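Talk notes: What I Learned Running a Snack Table
Mellcombe Small Shops Evening

OK, start slow. Say hi, thank the folks at Kettle for the room, and ask who here has ever bought a candy bar they didn't want five seconds earlier. (Wait for hands. Put mine up too!) 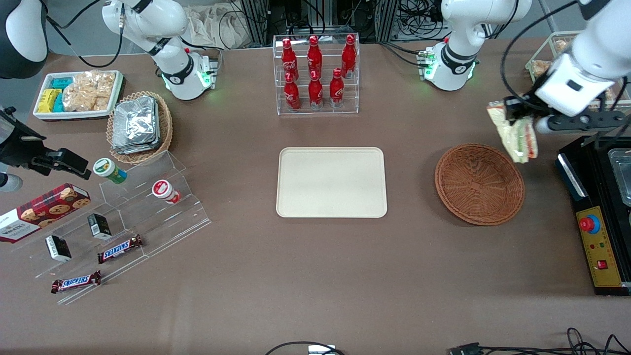 By Naima Mansour
Speaker notes, 1st September

So I ran the counter at Himola for 3 years, and for most of that time I thought pricing was the whole game. I'd fuss over a nickel on the lemonade while the stuff people wanted sat way down behind the register. Tell the lemonade story here, but keep it short, I always drag it out.

Then the June street fair in Rovirden. We had one table and a line that moved fast, and I finally got to watch people choose. They look at eye level, then they look at whatever is near their hand, and then they're gone. We sold 344 lunches that weekend and I spent the whole drive home talking about where the napkins were.
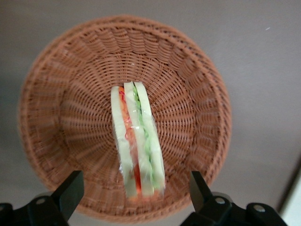 Big point, slow down: people buy lunch with their eyes and they buy extras with their feet. If somebody has to step back to get the chips, you've lost the chips. I moved ours maybe two feet toward the register and my boss thought I'd changed the price.

Next bit is money. We had a budget of 2000 dollars for new fixtures and I wanted to blow it all on a fancy cooler. Glad I got talked out of it! We bought signs you can read from the door, a better lamp, and a few cheap risers, and had enough left to repaint. 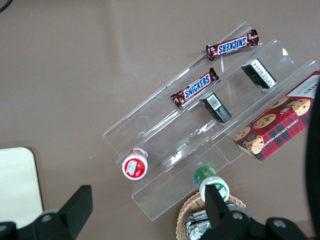 Snickers bars on a clear stepped stand.

Ask the room what sits next to their register right now. Take two or three answers, and if it's quiet, pick on the bakery people, they can handle it.

Homework slide: go stand outside your own door tonight and write down the first thing you see. Then questions. Leave time for the one about theft, it always comes up.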